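Pay to Fold Your Own Shirts

I have been offered the chance to buy a laundry robot that can't yet do laundry. The offer comes from Arnovance, it is called the Home Teacher Plan, and it arrived in June with a leaflet so cheerful that I read it twice to find the catch. The catch was on page 5, in the same cheerful type.

You get a pair of hand-held grippers. You fold your washing with them, the grippers record how you did it, and the recordings go off to train the arms that will one day turn up at your house and do the folding for you. For this you pay 300 up front, which comes off the price of the arms when they exist. You are asked for 1,000 folds. The leaflet calls this "a shared journey". My mother called it doing the ironing pile.

I am not against the idea. I want that said early, because people who write about robots tend to be either in love or in hiding, and I just have a lot of shirts. Teaching a machine by doing the job yourself makes good sense. Somebody has to show it what a sleeve is for. My quarrel is with who pays whom.

So on a Saturday I went over to Lumbao, where Rhea Navarro runs the trial sessions, and asked to see it done properly. She set me up beside Efren Umali, who folds for a wage and has the calm of a man who has met every sort of collar. He does a towel faster with the grippers than I do with my hands. Shirts are another matter.

A buttoned shirt is a mean thing to give a beginner. The cuffs want to go their own way, the front wrinkles when you look at it, and you have to do all this with what amounts to a finger and thumb on each side. The soft orange pads do grip well, I'll give them that. I pinched a cuff first time and felt absurdly proud.
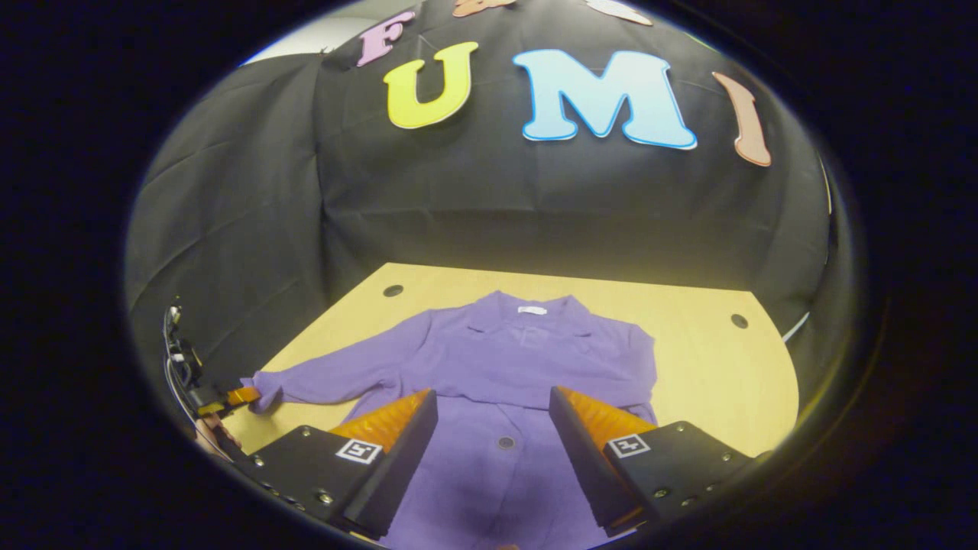

What the leaflet leaves out

My first purple shirt took 13 minutes. Efren was kind about it. Rhea asked whether I would like to try again and I said I would like to sit down.

Now, Efren is paid for this, and he's good at it. The Home Teacher, who is neither, hands over money for the same work and is told it's a discount. I put this to Rhea, who said that home folding is messier and so more useful, and that people like to feel involved. I believe the first part. If my bad folding is worth so much, I'd like to see that on the invoice, with the minus sign in front of it.

Vikside, which sells a rival kit, lends you the grippers for nothing and sends vouchers for every batch. The grippers are heavier and the vouchers are for a shop I never use, but at least the money is walking in the right direction.

Then there is the matter of what happens if the arms never come. The leaflet says the deposit will be "honoured in the form of continued access". I read that as meaning I may keep folding.

Arnovance could put this right by Friday if it cared to. Drop the fee, lend the kit, and pay something per usable fold, even if it's only enough for washing powder. I would sign up. So would Marilou Pangilinan next door, who has four boys and could get through the full 1,000 before the school holidays were out.

Until then my shirts will go on being folded the old way, which in this house means over the back of a chair.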